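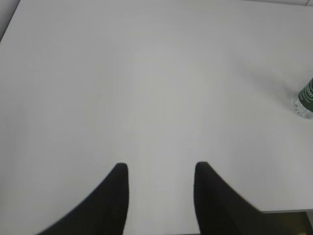

Última modificación: martes, 12 de abril

Jarra filtrante Foltora
Fabricada por Zelter. Capacidad: dos litros. Ref. 32

En Prukolville el agua del grifo sale con tanta cal que casi se puede untar. Los hervidores mueren jóvenes, las duchas gotean con aire resignado y el té cría una película en la que se podría firmar. La jarra Foltora se diseñó aquí, y se nota: filtra cal, rebaja el cloro y cabe en la puerta de la nevera, al lado de esa mostaza que lleva abierta desde septiembre.

El cuerpo es de vidrio y la tapa, de polipropileno. El asa la rediseñó Fitriani Wattimena después de que la primera versión obligara a servir con las dos manos, como quien oficia una ceremonia. La actual se sujeta con una, también si se es zurdo. El pico vierte un chorro estrecho y solo gotea cuando se sirve con prisa.

Qué incluye la caja
Jarra con tapa
Un cartucho de carbón activo y resina
Cepillo de mango largo para el fondo
Manual en cuatro idiomas, uno de ellos comprensible

Primer uso
Lave la jarra a mano con jabón suave. Sumerja el cartucho en agua fría durante 10 minutos, encájelo hasta oír el clic y tire las dos primeras jarras, o déselas a las plantas, que no se quejan. El carbón suelta al principio un polvillo negro inofensivo y muy poco fotogénico.

El filtrado completo tarda 20 minutos. Sabemos que hay jarras más rápidas. Las probamos, y el hervidor de la oficina todavía guarda rencor. 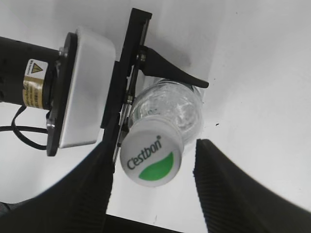
Botella de agua ante una superficie blanca.

Para quien viene de la botella
Buena parte de nuestros clientes compraba agua embotellada y la subía por la escalera con la espalda que Dios les dio. Si es su caso, el sabor de la Foltora le parecerá algo más plano la primera semana. El agua muy mineral engancha, y cada cual tiene su marca y la defiende como a un equipo de fútbol. Un truco: enfríela tapada toda la noche y vuelva a probarla por la mañana.

Mantenimiento
Cambie el cartucho cada dos meses. El indicador de la tapa es una ruedecita manual — sin pilas, sin aplicación, sin notificaciones a medianoche — y hay que acordarse de girarla. La jarra de vidrio admite lavavajillas; la tapa, solo agua tibia.

Opinión de un cliente
«La compré en un viaje a Cairns y la llevé a casa envuelta en jerséis. Llegó entera. Los jerséis olían a carbón.» Evander Menzies

Envíos y recambios
Los cartuchos se venden sueltos o en paquete de 10. La tapa y el asa pueden pedirse por separado con la referencia de la jarra.
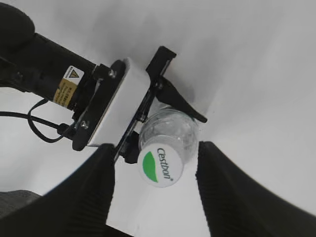 ¿Se puede usar la jarra con agua caliente?
El cartucho está pensado solo para agua fría del grifo. El agua caliente estropea la resina y acorta la vida del filtro, así que conviene filtrar primero y calentar después.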